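What's inside a computer?

Take the side off a desktop computer and you'll find a green board that looks like a town planned by someone who hates parks. It's called the motherboard, and every other part has to plug into it sooner or later.
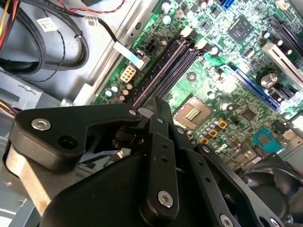
The processor does the sums. It sits in a square socket and gets all the credit. Memory holds whatever you're busy with – your game, say, or the homework hiding behind it – and forgets the lot when the power goes off.

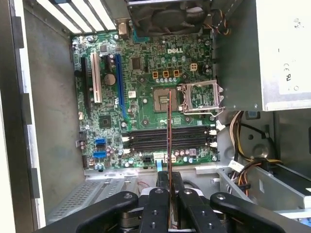 A memory module above the long black slots.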